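Learning Room > Robots at Work > Kitchen Helpers

How Does a Robot Lift a Lid?

This page is for readers ages 8 and up. It explains the Nimska Kitchen Practice Kit, which the company Drodska offers to schools and libraries.

Think about the last time you took the lid off a pot. You reached out, closed your fingers on the knob, and lifted. You probably did not have to think about it. A robot has to work out every part of that job, and the Nimska kit lets students see how the job is divided.

The kit comes with a robot arm, a gripper, two cameras, and a book of 30 lessons. A gripper is the robot's hand. The one in this kit has two fingers that open and close. The school supplies its own pot and something to put inside it, such as a small pumpkin.

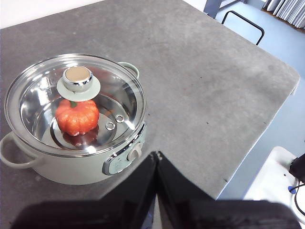
A robot must first find the knob. This can be harder than it sounds. Glass is clear, so a camera sees the lid and the things under it at the same time. Shiny glass and metal also reflect light, and bright spots can hide an edge. For this reason, Lesson 8 asks students to move a lamp to different places and compare the camera pictures.

Next, the robot must choose where to put its fingers. A finger should go on each side of the knob. If the gripper is too high, it will close on air. If it is too low, it will press on the glass. The computer uses the camera pictures to plan a path, and the motors in the arm follow that path in small steps.

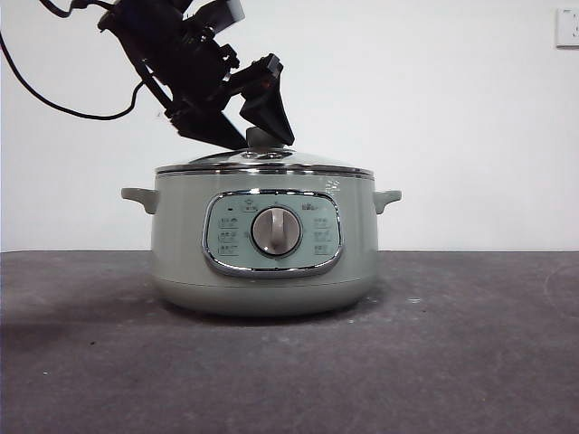
The gripper's two fingers on either side of the lid knob.

Then comes the squeeze. A weak squeeze lets the lid slip, and a very strong one could damage the knob. Students can set the strength of the grip on a scale from 1 to 50. The lesson book suggests starting with a low number and trying again after each small change.

"Students should expect many failed attempts," writes Akinyi Rashidi, who prepared the lessons for Drodska. "A failed attempt is a measurement, and it should be written down."

Safety Rules for Students

An adult must be present when the arm is switched on. Keep hands, hair, and sleeves away from the arm while it moves. The pot must stay unplugged during every lesson in the book - the kit is made for practice and does not cook food.

Words to Know

Gripper: the part of a robot that holds things.
Path: the route the arm follows through the air.
Reflection: light that bounces off a surface, such as metal or glass.

Teachers may borrow the kit for one month. Requests for the fall term are accepted until the end of October.

We use cookies to remember your reading level. By continuing to use this site, you accept our cookie policy.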